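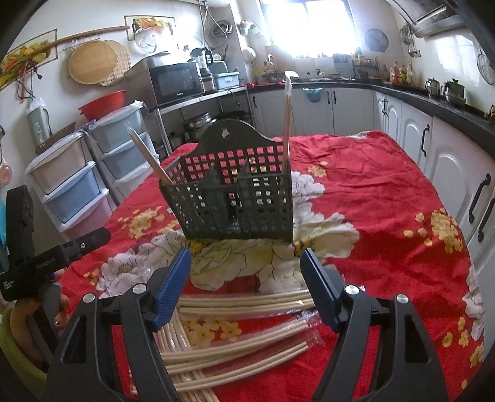 Lecture notes, week 9: From demonstrations to a gripper policy
Leopold Thaler
September

Last week ended with the pose tracker. These notes cover the steps between a tracked demonstration and a policy that can be run on an arm. The running task is sorting thin wooden sticks into a two-slot caddy.

1. Time alignment

Every demonstration gives three streams: images, gripper pose and jaw width. They arrive on separate clocks. Resample pose and width to the image timestamps before anything else. Interpolate position linearly and orientation with slerp. Jaw width may be linear, but do not smooth it. The closing edge is short and a low-pass filter moves it later, so the policy learns to close after the stick has slipped.

Camera latency has to be measured per device. In the Trerevik toolkit the value is stored in the session header and subtracted at load time. If you load the raw files yourself, subtract it yourself.

2. Action representation

Absolute poses in the map frame tie the policy to one table. We use relative poses: each future pose in the chunk is expressed in the gripper frame at the current step,

T_rel(k) = inverse(T(t)) * T(t+k)

All k in a chunk share the same base T(t). Chaining step-to-step deltas is a different representation, and its error accumulates along the chunk — students mix the two up every year. Check which one your loader returns.

3. Two grippers

For bimanual tasks each gripper gets its own relative trajectory. That is not enough for a handover or for one hand steadying the caddy while the other inserts. Add the pose of the left gripper in the right gripper frame as an observation, and the reverse. This requires both trackers to be localized in the same map. The Dirnunow merge script does it offline and rejects any session where the two maps fail to register.

4. Thin and transparent objects

Depth from stereo is unreliable on clear film, and a stick covers few pixels across its width. Do not build the grasp on a segmented point cloud here. The wrist image is sufficient if the fingertips stay in view and the crop does not remove them. Random crops should be small. Color jitter is safe; horizontal flips are not, unless the actions are mirrored too.
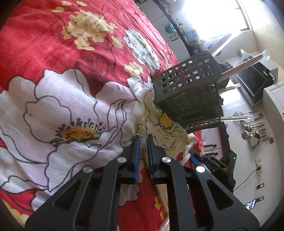 Why is the wrist image not rotated upright before training?

The actions are in the gripper frame, so image and action already turn together. Leveling the image with gravity would break that link, and the policy would then have to recover the roll angle from somewhere else.

5. Exercise

Train for 4000 steps with the Desura config, once with relative poses and once with chained deltas. Plot position error against k for both. Hand in the plot and the config diff, Monday.

Contact: Leopold Thaler, Wyss course office | Back to top

Related notes
Pose tracking and relocalization
Action chunking and receding horizon control
Latency matching at deployment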